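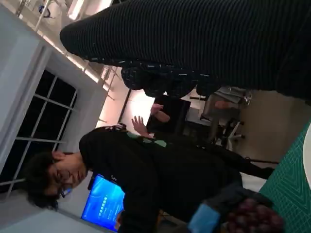

Can You Believe a Camp Brochure?

Every February, camp brochures start landing in mailboxes. They all seem to promise the best summer of your life. Can every camp be the best? Think about that for a second. If 17 camps all say they're number one, at least 16 of them are wrong.

A brochure is an ad. An ad is made by someone who wants you to buy something, and a camp wants your family to sign up. Most camps don't tell flat-out lies. They pick the good parts and leave out the mosquitoes.

Let's look at some things a brochure might say.

"Over 300 activities!"
That's a lot. But how do you count an activity? Camp Perrin has a list this long, and it has "red team tag" and "blue team tag" on it as two different things. It also has "free time." Ask how many activities one camper gets to do in a week. You will hear a much smaller number.

"Campers choose their own day."
Maybe they do. At Camp Nolto, new campers get 2 choice periods a day, and the rest is planned for them. Older kids get more. There is nothing wrong with that, and plenty of kids like having a plan. Still, "choose your own day" sounds bigger than two periods.

"Everyone makes friends for life."
How would the camp know? Nobody can check a thing like that until you are very old. Some kids do meet a friend they keep. Some have a nice time and never write one letter. Some are homesick until the last morning, and they don't get a page in the brochure.

"Lake Plitness is right outside your door."
Whose door? Look for a map. One cabin may be next to the water and another may be up a long hill — and you won't know which one is yours.

Eyerusalem Tamiru worked at Camp Onis for six summers, first in the kitchen and then teaching archery. She helped pick photos for the brochure one year. "We had 1,000 pictures," she says. "We used the sunny ones. It rained a lot that summer."

So should you throw the brochure away? No. Read it, and then ask questions it doesn't answer. Here are a few:

What do you do when it rains all day?
How many kids sleep in one cabin?
Who teaches swimming, and how did they learn to teach it?
What happens if I hate my first activity?
Can I talk to a kid who went last year?

That last one is the best of the bunch. A kid who went last year will tell you about the showers.

Watch how the grown-up at the camp answers, too. "Oh, you'll love it!" is not an answer. "We play board games in the dining hall, and it gets pretty loud" is one.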